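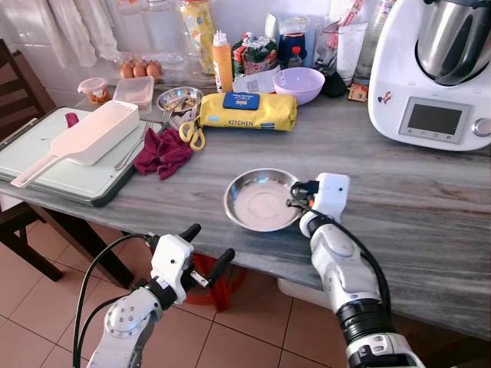 Right gripper on the rim of the shallow steel dish, left one open and waiting.

From: Xiaoqing Gu
Date: 22/11/2023
Subject: Re: [tromstead-dev] grasp planner and shiny rims

Hi all,

Thanks so much for the long write-up, it saved me an afternoon! Quoting just the part I can help with:

> The Zuvier planner keeps proposing grasps in the
> middle of shallow dishes. My guess is that depth drops
> out on polished metal and the segmenter keeps only the
> inside. Do we fix it in perception, or filter the
> candidates afterward?

I'd start in perception, if you have the patience for it. We had the very same trouble in July, and what got us going was fitting a circle to the color edge and letting the planner treat that as the rim, holes in the depth and all. It adds around 630 ms on the old machine, so please don't put it in the control loop (I did, and the arm stuttered terribly). Run it once before the approach and cache the result.

Two other things while I'm here. The collision map in Skorka still grows every object by the same margin, and on a counter as crowded as mine — scissors, bowls, a fork on the cutting board — that throws out a lot of perfectly good approaches. There's a per-object margin on my branch, and I'd love for someone to try it. Also, set the candidate limit to 800 in the config file, not on the command line, where it gets silently ignored.

I haven't touched the Alaoui driver yet, so the left arm still needs its old launch file.

Warmly,
Xiaoqing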